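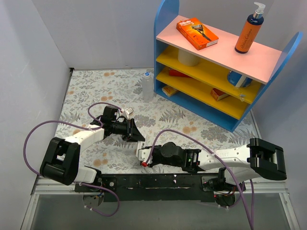
植物柄

植物柄(しょくぶつがら)は、葉、茎、花、実、シダ類などを題材とする模様の総称である。布地、壁紙、包装紙、食器、床材、テーブルクロスなど、平らな面をもつ製品に広く用いられる。花だけを主題とするものは花柄、葉を中心とするものは葉柄またはリーフ柄と呼ばれることが多いが、両者の境目ははっきりしない。英語の botanical print に由来する「ボタニカル柄」という呼び方は、衣料品や室内装飾の売り場でよく見られ、写実的な描き方のものを指す場合がある。

概要

植物は古くから装飾の題材とされてきた。輪郭をある程度崩しても葉や花として認識され、茎や蔓を延ばせば空いた部分を自由に埋められるため、面を覆う模様に向いている。動物や人物の模様に比べて上下の向きを決めなくても成立しやすく、裁断して使う布や、どの方向からも見られる敷物に適する。

植物柄は写実的なものと様式化されたものに大別される。写実的なものは葉脈や花弁の重なりを描き分け、種を特定できる程度に細部を残す。様式化されたものは輪郭を単純な曲線や幾何学形に置き換え、実在しない花を描くこともある。唐草のように、特定の植物に対応しないまま定着した模様も多い。

歴史

古代の建築装飾では、ロータス、パルメット、アカンサスの葉などが繰り返し彫られた。これらは地中海沿岸から西アジアにかけて伝わり、蔓を連ねる形式と結びついて各地で変化した。東アジアでは仏教美術とともに蓮華や唐草が広まり、日本では瓦、仏具、染織品に取り入れられた。

布の植物柄に大きな影響を与えたのは、インドで作られた木綿の更紗である。媒染剤を使った鮮やかな染めは洗っても色が落ちにくく、海上交易によってヨーロッパや東南アジア、日本に運ばれた。ヨーロッパでは輸入品の人気が高まった結果、国内の織物業を守るために輸入や着用が制限された地域もある。その後、各地で模倣と改良が進み、木版、銅版、ローラーによる捺染へと技術が移った。

ローラー捺染の普及により、細かな花を散らした安価な布が大量に出回るようになった。小花柄が日常着や寝具の模様として定着したのはこの頃からである。一方で、機械生産による図案の粗さを批判し、手仕事や自然観察に立ち返ろうとする動きも起こり、壁紙や家具用布地の図案に影響を残した。

日本では、桐、菊、藤、桜、松竹梅などが家紋や着物の文様として発達した。季節に合わせて柄を選ぶ習慣があり、花の盛りより少し早い時期に身につけるのがよいとされる。複数の季節の植物を組み合わせた柄は、時期を問わず使えるものとして扱われる。

種類

散らし柄
個々の花や葉を間隔をあけて置いたもの。地の色が広く見え、軽い印象になる。向きをそろえないものは、裁断の際に無駄が出にくい。

総柄
地の部分をほとんど残さず、植物で面を埋めたもの。汚れや折り目が目立ちにくく、クロスや座面の張り地に使われる。

蔓柄
茎や蔓の曲線を骨組みとし、そこに葉や花を配したもの。縦方向に伸びる構図が多く、壁紙やカーテンに好まれる。

シダ柄
羽状に分かれた葉を主題とするもの。花を伴わず単独で使われるほか、花柄の背景として淡い色で重ねられることもある。灰色や緑の濃淡だけで刷ったものは、差し色として橙や黄の花を加えると印象が大きく変わる。

標本柄
植物図譜の図版を模したもの。根や種子まで描き、余白に学名風の文字を添えることもある。

図案と繰り返し

連続模様では、図案の最小単位をリピート(送り)と呼ぶ。単位を碁盤の目のように並べる方法と、隣の列を半分ずらして並べる方法の2つが基本となる。後者はハーフステップと呼ばれ、同じ花が横一列に並んで見えるのを避けられる。

送りが小さいと模様は細かく均質に見え、大きいと絵画的になるが、柄合わせで捨てる布が増える。衣料用の小花柄では縦7センチメートル程度の送りでも足りるが、カーテン地では56センチメートルといった大きな送りも使われる。同じ花を角度だけ変えて単位の中に何度も置くと、実際より種類が多く見える。図案の密度が偏っていると、広げたときに斜めの筋や空白の帯が現れることがあり、図案家は試し刷りを離れて眺めて修正する。

配色

使用する色の数は、かつては版の数に直結していた。版が増えれば費用がかさみ、位置合わせの誤差も生じやすい。そのため、色の重なりで中間色を作る工夫や、線だけを別の版で刷る工夫が発達した。12色を超えるような図案は、長らく高級な家具用布地に限られていた。インクジェット捺染では色数の制約は小さいが、量産品では色の再現を安定させるため、あらかじめ色を絞ることが多い。

生成りや白に近い地に灰色の葉を刷り、少数の花だけを暖色にする配色は、食卓用クロスや撮影用の背景布によく見られる。濃紺や黒の地に明るい花を置くものは暗地(あんじ)の花柄と呼ばれ、秋冬物に多い。

素材と製法

木綿と麻は反応染料による捺染が一般的である。ポリエステルには昇華転写が用いられ、紙に刷った図案を熱で布に移す。塩化ビニルなどの樹脂シートでは、フィルムの表面に印刷した後に透明な層を重ね、摩耗を防ぐ。ジャカード織では糸の組み合わせによって柄を表すため、印刷に比べて色数は限られるが、裏面にも反転した模様が現れる。

地域の例

Chong 地方の捺染布は、シダと小花を組み合わせた図案で知られる。地元の木版工房では地色を先に染めず、葉の部分だけを薄い灰色で刷ってから花を重ねる。この順序によって花の縁がわずかに沈み、柔らかい輪郭になる。木版は毎年8月に虫干しされ、傷んだ版はこの時期に彫り直される。

Parden の工房群では、蔓柄の壁紙が主に作られてきた。壁紙の商標 Kandari は当初は輸出向けの銘柄であったが、後に国内の住宅向けにも使われ、同地の蔓柄全般を指す俗称にもなった。図案作成用ソフトウェア Drokix には、半分ずらしの送りを自動で配置する機能があり、Parden の一部の工房が下絵の段階で使用している。

使用上の留意点

日光の当たる場所では、赤系と黄系の花が先に退色し、葉の部分だけが残って見えることがある。クロスを洗う場合は、濃色の部分からの色移りを避けるため、初回は単独で洗う。大柄の布を狭い面に使うと、花が途中で切れて模様の意図が伝わりにくくなるため、裁断前に中心となる花の位置を決めておく。

関連項目
・唐草
・更紗
・捺染
・壁紙
・家紋
・リピート(図案)
・テーブルクロス

最近更新された項目
・格子縞
・型紙
・媒染剤
・絣

カテゴリ:文様|染織|室内装飾|植物を題材とした作品
最終更新:2020年3月26日

コメント(3件)

・ハーフステップの説明が助かりました。カーテンを自作していて、隣の幅とどうしても花がずれるのが不思議だったのですが、送りの向きを確認していませんでした。

・暗地の花柄は単独の項目があってもいいと思います。秋冬物と書かれていますが、浴衣にもかなりありますよ。

・樹脂シートのところ、透明な層の厚みについても追記をお願いします。食卓で使うとすぐ擦れるものと何年ももつものがあります。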